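18 de octubre

Retomo el cuaderno después de demasiados días sin apuntar nada (mal, muy mal). Sigo con la masa madre de centeno, la que llamamos Orum, y con la comparación de harinas que dejé a medias en agosto.

Resumen para quien no haya seguido el culebrón: tenemos 2 cultivos vivos, Orum y Jin. Orum come centeno integral y huele a manzana pasada; Jin come trigo blanco y huele a yogur cuando está contenta y a quitaesmalte cuando me olvido de ella. Los he refrescado los dos anoche con la misma proporción, y esta mañana Orum ya había doblado y empezaba a bajar por el centro. Jin iba por la mitad, tan tranquila. Con este fresco que ha entrado no me extraña nada.

Prueba de hoy: hogaza con la harina de Flarnance, que es la que nos mandaron en saco de papel sin indicar la fuerza. Escribí preguntando y todavía espero respuesta. Así que a ojo, con 300 g de agua para empezar y guardándome un chorrito por si pedía más. ¡Y vaya si pedía! Se lo bebió todo y aún se quedó tirante, como una masa de pizza. La próxima vez subo el agua desde el principio y alargo la autólisis, que hoy la hice corta porque llegaba tarde a todo.

Los pliegues, bien. El primero pegajoso, el segundo ya con cuerpo, y a partir de ahí la masa se despegaba sola de las manos. Sigo pensando que en mármol se trabaja mejor que en madera, al menos con masas que se calientan enseguida (aquí cada cual tiene su religión, ya lo sé).

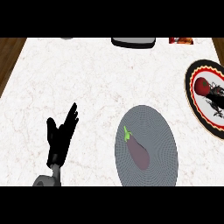
*Encimera de mármol blanco con vetas.*

Lo que no me convence es la fermentación en bloque. La corté a las 2 horas y media porque vi burbujas en la superficie y me emocioné, pero al formar noté la masa todavía densa por abajo. Tengo que dejar de mirar la superficie y fiarme del bote testigo, que para eso lo pusimos. El bote decía que solo había crecido un 35 %. Más claro, agua.

Horneado con vapor, bandeja de piedras abajo, tapa fuera a mitad de cocción. La greña abrió solo por un lado; el corte me quedó demasiado vertical y encima la cuchilla ya no corta nada. Corteza estupenda, eso sí, de las que cantan al enfriarse. Miga apretada en la base y con dos agujerones arriba, justo lo que cabía esperar con tan poca fermentación. De sabor, suave, casi dulce, con muy poca acidez. Tostada gana muchísimo.

Pendiente:

- repetir con Flarnance y más agua, mismo horno, mismo banetón
- probar el horno de Pludura si nos lo dejan una tarde
- cuchillas nuevas!!
- secar un poco de Orum en papel y guardarla, por si acaso
- etiquetar los botes de la nevera, que ayer casi tiro a Jin

El centeno puro lo dejo para otra entrada, que eso ya es más papilla que masa y merece página propia.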